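Collthorpe Travel Forum > Packing and Kit > Folding pouches: flat or rolled?

pillura_k
I'm sorting the small items that go in the top of my rucksack and laid a few of them out on the round table in the lounge downstairs. The pale blue fabric pouch is the problem. Put away without care it makes a lump and takes the space of two flat things. At present I press it flat and accept the fold that stands up along the middle. The sticker sheet goes behind it, as it must not be bent.

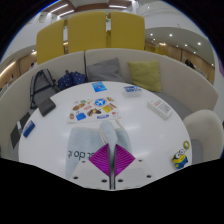

Nanami Nomura
A ridge in the middle means the two halves were folded inwards unevenly. Open it fully, smooth it from the centre outwards, then fold once along the long side. Mine is cotton, 37 g, and it has gone flat this way since March.

siregar24
Disagree. Rolling is quicker and the roll fills the gap beside a wash bag. Flat folding only pays if the bag has a document sleeve.

pillura_k
Mine does have a sleeve, 300 mm deep. I tried the single fold. It is closer to a rectangle, though the left side still wants to lift. The wallet is kept apart from it, as leather and pale cloth in one pocket leads to marks. 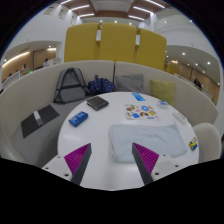 The sleeve closes over a single fold with no strain on the zip. With a double fold it catches at the corner every time, so I have dropped that method.

Yavuz Uysal
Which sleeve? The Taltusus one has a stiff back and will hold a sticker sheet level. The older type sags at the bottom and the sheet curls within a week.

pillura_k
Taltusus, the older type. I put a piece of card behind the sheet.

siregar24
Then you are carrying card in order to protect stickers. Post them home.

Nanami Nomura
Card weighs next to nothing. The real fault is sorting by size. Sort by what you need first and the order of the layers follows. I would lay everything out before a single item goes in.

pillura_k
Fair. I have set out the small boxes and the flat items with the pouch at the front, and the bags are within reach on the sofa.
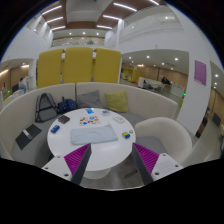
My order is flat items against the back panel, boxes next, and odd shapes last in the lid pocket. Anything with a hard corner stays away from the fabric. I will try it on the next trip and report whether the ridge comes back.

Yavuz Uysal
Boxes before flat items, in my view. The sleeve bows if it is loaded first.

107 views | 9 replies | Share (0)
Contact us | Copyright Collthorpe Forums | Back to top
This site uses cookies. By continuing to browse you accept our cookie notice.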